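July, back table, a little after 2

Finally got to the clear boxes today! Baptiste Picard wants the small stuff out of the drawers and into something you can see through, and I'm all for it – I lost half a morning last week hunting for one sachet that was under a pile of Fleury catalogs.

Cleared the wood table first and wiped it down. The Dristley spray leaves streaks on the pale top, so I went over it again with a plain damp cloth (much better, use that). Then one box up at the far side, near the cable hole, so there's plenty of room left in front to work.

Started with the flat things. They don't like to stand up in the middle of a box, they just slide down, but lean one against a side wall and it stays put. I'd still like a divider in there once we get past 7 or so. Grustis sells a pack of 12 for this size, order no. 637 on the old sheet – need to check that's still good.

To do: labels on the outside, low down, so they don't hide what's inside. Ask Baptiste if he wants the lids on or off. I vote off. 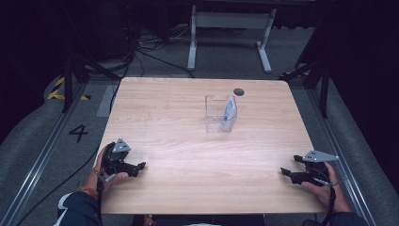 Clear box on the back table, first flat one in, leaning on the right-hand wall.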